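To: clanside-floor list
Date: Friday, April 25, 2025
Subject: Re: sorting cell and second shift

> Can someone say plainly what happens to the hand sort benches
> when the Kitik cell goes live? We do 150 trays a shift now and
> heard the number is going to 8 people from whatever it is today.
> Also is Vaklow training us or just the day crew?

Quick answer, on my way to the Jin call, sorry for typos.

No one is losing hours before September. That's in writing, ask me for the memo. Benches stay up till then. Vaklow trains both shifts, 3 sessions each, paid time. Sign up sheet by the lockers.

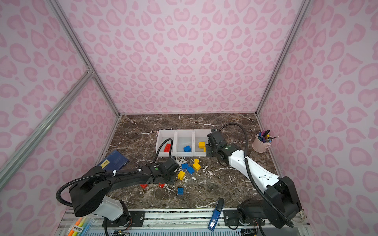
What changes is the job itself. Less picking, more watching, restocking and clearing jams, and I know some of you don't want that. Fair. Someone has to decide what goes in which bin and write it down so the next shift doesnt guess. The bin in there is one color per compartment, red left, blue middle, yellow right, and I'd like whoever runs the cell to own that layout, change it if it's dumb for our parts. Pay grade for cell lead still not settled. Pushing for it.

My own worry is the 100 percent check at the end. Right now you catch bad parts because they're in your hand. With the arms doing the handling that goes away unless we put a person back in at the end of the line. I asked for one per shift, got a "maybe". If you have exmaples of stuff you caught by feel, send them to me, even one line. Helps a lot.

More after the call.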